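How Does a Robot Learn From Examples?

You learned to tie your shoes by watching someone and then trying it yourself. Some robots learn in a similar way. People collect lots of examples of a job being done, and a computer program looks for patterns in them.

At Brirken, the examples come from a make-believe room inside a computer. The robot is a computer drawing too, so nothing breaks if it bumps into a wall. A person moves a controller, and the robot's arms move with it. Each try is saved from start to finish. One saved try is called an episode.

The robot has more than one view of its room. One view is close to the gripper, the part that works like a hand. From there, even a set of keys or a small plant can look big and tilted.

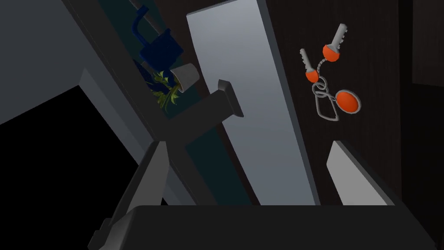 Hongjun Xiao says the messy tries are worth keeping too, as long as they are marked as messy, so the program doesn't copy them by mistake.

The team saved 281 episodes in March. Of those, 16 were marked "do not copy." The rest went into the training set — the pile of examples the program studies.

Another view comes from the robot's head. It shows less detail, but it takes in parts of the robot's own body. The program needs both views, matched up moment by moment, along with a record of how each joint moved.
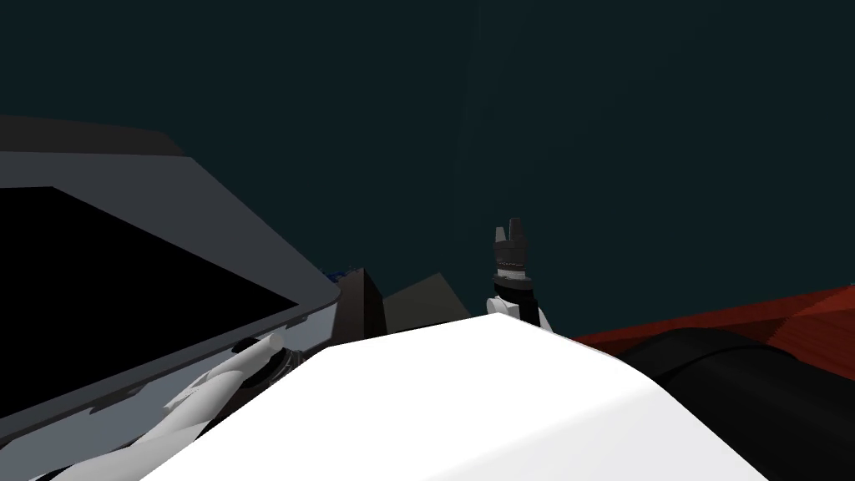

The view from the robot's head, with the right gripper pointing up.

Word to know
Episode: one try at a job, saved from beginning to end.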